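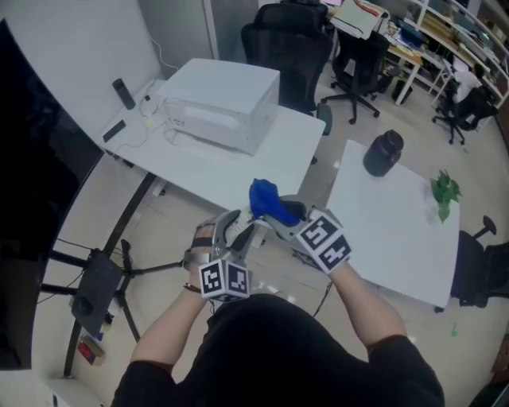
Cleaning remotes, a printer and two white desks with a microfibre cloth – which order, and what on the cloth?

Stevcombe Community Help > Office and Workspace > Cleaning and Care
Asked Dec 9, 2019
3 replies

Krystyna Wilczyńska

I look after the equipment end of an open-plan office in Damby. The part I have to keep clean consists of two white desks, a large white printer on one of them, the remote controls that end up on the same desk, and a large black wall display with a glossy front. Cables from the printer run over the desktop and up the wall, so the desk cannot be cleared completely without unplugging things, and I would prefer to leave them connected. The other desk has a black-lidded dark jar and a bit of green plant on it.

I use one blue microfibre cloth for everything. It came from Pawlak in a pack of 11 and the label gives no guidance apart from a wash temperature (30 degrees). For liquid I have a Dretanberg surface spray, the unscented one, which is meant for painted metal and laminates. It says nothing about plastics or screens.

Problems so far:

The remotes look clean when wet and then dry with a grey bloom on the casing, worst on the white one. The small display window on it has fine marks which may be scratches or may be residue. I can't tell.

The desk by the printer has a dull strip along the line of the cables. Wiping makes it wider.

The wall display streaks whatever I do. I have stopped touching it until I know more.

I would like to know what order to work in, what should be on the cloth for each item, and whether one cloth is enough. Please don't suggest disposable wipes, we used them until October and the remote buttons went tacky.

Hanna Wilczyńska

(Same surname, no relation as far as I know.)

The bloom is surfactant residue. A surface spray is formulated to be wiped off a large flat area, and it relies on the cloth picking up most of the liquid again. On a remote, the liquid goes into the gap round each key and along the seam of the casing, the cloth bridges over it, and it creeps back out as it dries. A white casing shows it as grey since it carries dirt with it. The remedy is to use far less liquid and to put it on the cloth only, never on the object.

The order I would use is driest to wettest, and cleanest to dirtiest:

Wall display, dry cloth.
Remotes, barely damp cloth.
Printer casing, barely damp cloth.
Desktops, damp cloth with your spray.
Anything on the floor, such as stand legs, last and with a different cloth.

Fold the cloth in half and then in half again. This gives you eight usable faces if you refold it as you go. Allocate faces before you begin. I use one dry face per remote and never go back to a face that has touched a desk.

For the remotes, take the batteries out first, then hold the remote upright by its sides with one hand, keys facing you, and wipe downwards with the other. Wiping down and then lifting off moves the dirt towards one end. Scrubbing in circles puts it into the key gaps. Once the face is done, go along both seams with the edge of a fold, then dry it with a clean face straight away. Do not leave it to air dry. Leave the battery cover off for 30 minutes before refitting. 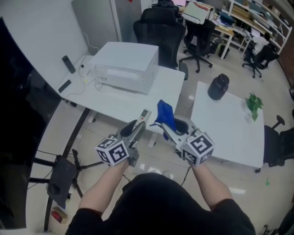
Should a new microfibre cloth be washed before it is used?

Wash it once on its own at the label temperature, without fabric softener, and let it dry on a line. New cloths carry loose fibre and finishing agents, and both leave marks on glossy plastic.

To return to the display window on the white remote. Small windows of this kind are usually clear plastic with no hard coat, so they mark easily. To find out whether you have scratches or residue, breathe on the window and look at it at a low angle under a desk lamp. Residue fogs unevenly and the pattern changes after a wipe. Scratches stay exactly where they were. If it is residue, plain water on a well wrung cloth will lift it in two or three passes. If it is scratches, I would leave them. Plastic polish does work but the slurry gets under the edge of the window and is very hard to remove.

The dull strip by the cables is probably plasticiser from the cable sheath, mixed with dust. It smears when you wipe it with a loaded cloth, which matches what you describe. Lift the cables clear of the desk along a short length, clean underneath, dry it, then wipe the cable itself before you lower it again. If the cable goes back dirty you will have the same strip in a month. Run the cloth round the cable and draw it away from the plug, supporting the plug end so there is no pull on the socket.

Krystyna Wilczyńska

Thank you, that is very clear. I tried the breath test. The white remote is mostly residue, with one mark that stays put. I had been putting the spray directly on the keys, so that explains the bloom.

One follow-up. When you say barely damp, how do you judge it? My idea of damp is evidently wetter than yours.

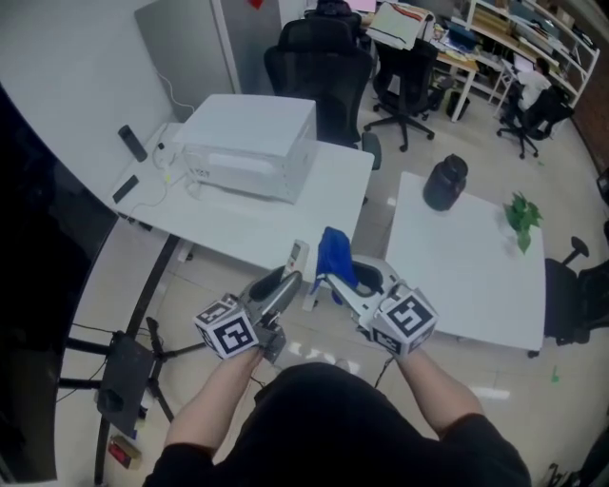 White handset and blue cloth in front of the printer desk.

I have done the remotes in the order suggested and will do the cables when the printer is not in use. The plant has been moved off my list, as the person who brought it in says she will wipe round it.

Hanna Wilczyńska

Barely damp: wet one corner under the tap, wring it as hard as you can, fold the wet corner into the middle and press the whole pad flat between your palms. Leave it for a minute. The moisture spreads to the outer faces and you get something that feels cool but leaves no visible film on a desktop. If you wipe a dark surface and can see a wet track for longer than three seconds, it is too wet for a remote. For the printer casing you can go slightly wetter, except near vents and the paper slot, where it should be dry.

Do the printer with the power off at the switch. Wipe the flat top from the back towards you, so that dust does not go down behind it and on to the cables.

gatepost

Just use isopropyl. Works on everything, dries in seconds, no residue. I do all our remotes with it.

Krystyna Wilczyńska

Did you have any trouble with the lettering on the keys? The wipes we gave up on were alcohol based and I suspect that is what made the rubber tacky.

gatepost

Some of the symbols have gone on the older ones, yes. Volume and mute mainly. You get used to where they are. Still cleaner than water.

R. Dunmore

I would avoid alcohol on anything with printed keys, and on the glossy wall display in particular. Some panels have a coating that alcohol will cloud, and the clouding is permanent. The manual for the display should say what is allowed. If you no longer have it, assume dry cloth only.

My experience is with screens more than remotes, so this deals with the display. Streaks on a black glossy panel have three usual causes: a warm panel, a dirty cloth, or too much pressure. Switch it off and let it cool for half an hour. A panel that is off is also much easier to inspect. You look at the reflection of the ceiling lights or the window instead of at the panel itself, and any smear appears as a soft patch in the reflection. Move sideways as you look, otherwise you will miss the smears that lie between two lights.

Then take a clean cloth and let it hang in loose folds for the first pass. A hard flat pad pressed against glass traps grit between the two and drags it. A loosely bunched cloth drawn lightly over the surface collects the dust first. Only after that do you fold it into a pad and work in overlapping horizontal strips from the top down.

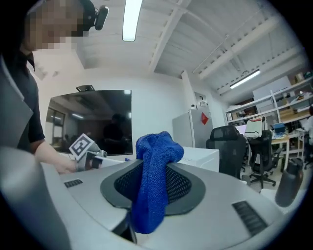

On the second pass, keep the pressure even and do not stop in the middle of a strip. Stopping leaves a vertical line which is then mistaken for a streak and wiped again, and you end up polishing one area and not the rest. If there is a sensor or camera unit on the top edge, go round it with a dry fold and don't lean on it. They are often held by a clip with very little friction and the alignment is easily lost.

If marks remain after two dry passes, use distilled water on one face of the cloth and dry it immediately with another. I have not needed anything stronger than that for fingerprints. Tap water is fine in soft water areas. In a hard water area it will leave its own marks and you will blame the cloth.

On whether one cloth is enough: you have a pack of 11, so there is no reason to economise. Mark six with a stitch of coloured thread and keep them for screens and remotes, and use the rest for desks and floor level. Do not mix them in the wash. A cloth that has picked up desk spray will carry some of it through a 30-degree wash, and that is very likely the source of your streaks on the display.

Krystyna Wilczyńska

The display is now clear apart from one lower corner, which I think is an old adhesive mark. A fresh cloth made most of the difference. I had been using the desk one on it.

I have sewn red thread into six of the cloths. The Dretanberg spray is now kept for the two desktops only. The strip under the cables came off with the lift-and-dry method, though the cable sheaths needed two goes and one of them still feels slightly sticky near the plug. If anyone knows whether that is the start of the sheath breaking down, or only more of the same film, I would be glad to hear.

Hanna Wilczyńska

Wipe it again in a week. If it is film it will be less each time. If it is just as sticky as before, or the sheath has begun to yellow or go soft when pinched, replace the cable.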